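Ticket 139 - Soltudham hide recorder dropping out overnight
Product: Fekiline audio logger
Raised by: Rhun Yorath
Status: Closed

July, 9.40 pm
Logger stops recording every night just after the boobooks get going, which is a shame as it's the best part! Red light on, no file after that. Card has plenty of room.

Reply from Jeltel support
Thanks Rhun. Can you check the firmware version and send us the log file? Please also try a freshly formatted card.

Rhun
Firmware is version 7. New card made no difference, same dropout. On the plus side, the bit it did catch has an owlet-nightjar calling right beside the hide - I've played it four times already.

Jeltel support
Lovely! Log shows the voltage dipping when the gain goes up. Set gain to 20, turn off the level meter and swap the battery lead.

Rhun
Lead swapped for the spare from the Pandey hide. The old one had a green crust inside the plug. Gain set to 20, meter off. Will leave it out tonight.

Rhun, 6.15 am
Ripper of a night! Ran right through to dawn and gave me 400 clips. Boobooks, a barn owl, and what I'm fairly sure is a spotted nightjar, which would be a first for our list.

Jeltel support
Great news. OK to close?

Rhun
Yes please, and thank you - I'm off to listen to the rest with a big pot of tea.

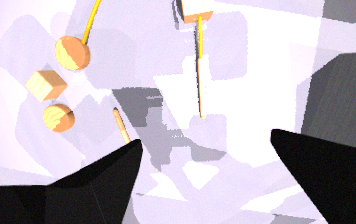 Will send the nightjar clip through once I've trimmed the wind off the front of it.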